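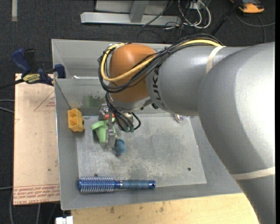
Robot arm over a sheet-metal bin.

Automotive Technology > Vehicle Systems > Tires and Wheels

Chapter 9
Tire Wear and Rotation

A passenger car touches the road at four small patches of rubber. Every force used to start, stop, or turn the vehicle passes through them. When a tire wears unevenly, the patch changes shape, and the driver may notice noise, a pull to one side, or longer stopping distances.

In this chapter you will learn to read wear patterns, measure tread depth, and choose a rotation pattern for a given vehicle. You should already know how to lift a car safely and how to use a torque wrench (Chapter 5).

9.1 Why tires wear at different rates

On a front-wheel-drive car, the front tires do most of the work. They carry the engine's weight, steer, and deliver the power. The rear tires mostly follow. Left in place, the front pair will wear out first, sometimes in half the time.

Pressure matters too. An underinflated tire wears on both shoulders. An overinflated tire wears down the center. Wear on one shoulder only usually points to alignment – camber in most cases – and rotation will not fix it.

Maham Lodhi drives a small delivery car for a bakery in Tollcombe. In August she had new tires fitted and skipped the first rotation. After almost 4000 miles, the front tread measured 2 thirty-seconds of an inch less than the rear. The technician, Atif Rana, checked the pressures cold, found them correct, and moved the front tires straight back. He brought the rear tires forward and crossed them side to side. Keep this car in mind as you read Section 9.2, where the forward cross pattern is drawn out step by step.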